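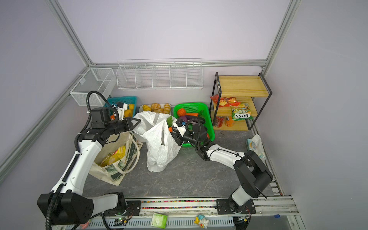 How Our Dorm Floor Shops for Food (and Why We Throw So Much Away)
Project report, Intro to Consumer Studies
Yutong Han

Okay so I picked this topic because of a bag of spinach. I bought it in October, I had big plans for it, and three weeks later it was soup in the bottom of my fridge drawer. I asked my roommate Filipa Patrício if that ever happened to her and she just laughed and opened her side of the fridge.

What I wanted to find out

Do students waste more food when they shop once a week, or when they run to the store every couple of days? My guess going in was that the weekly shoppers would be way worse (all that fresh stuff sitting around!).

How I did it

I got 23 people in Flimbridge Hall to save their grocery receipts for a month and write down everything they tossed. Rodrigo Vieira helped me make the log sheet, which had a column for the item, one for the weight, and one for the excuse. We weighed things on the kitchen scale on our floor. It only goes up to two kilos, so one pumpkin had to be done in pieces.

By the end we had 2,312 items on receipts. I typed them all in myself over two weekends and I do not recommend it. Of those, 1,175 were fresh food, meaning fruit, vegetables, bread, dairy or meat, and the rest was snacks, cans, frozen stuff and drinks.

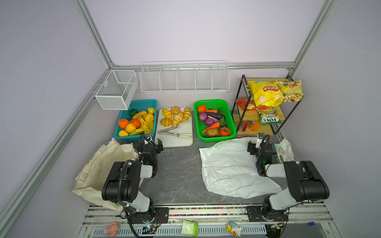
What got thrown out

People logged 138 tossed items, and I'm pretty sure the real number is higher, because two people admitted they forgot the sheet for days at a time. Salad greens were the worst, then bread, then berries. Snacks almost never showed up. I found one bag of chips in the whole log and the excuse column said "stepped on it."

My guess was wrong, by the way! The every-couple-of-days people threw out more. When I asked them about it, most said they never checked the fridge before going to the store, so they'd come home with a second bag of carrots. The weekly shoppers nearly all had a list, even if it was just a note on their phone.

Problems with my data

Everybody lives in one building and most of them know me, so they may have been on their best behavior. Also the month had a long weekend in it and half the floor went home, and I couldn't decide whether milk that went bad over a break should count. I counted it.

If I did this again I'd run it for a full semester and have people take a picture of their fridge every Sunday. Margarida Seixas suggested comparing us with the off-campus apartments and I really wish I'd had time.

Comments (3)

Rosalie Aigner: I was one of the every-couple-of-days people and I feel very seen. Did you split it by who has a meal plan?

Yutong Han: No, and I should have! Almost everyone has the small one, though.

Rodrigo Vieira: Still finding pumpkin on that scale.

Student Projects Page | Contact the course office | Posted 12 Dec 2025 | Back to top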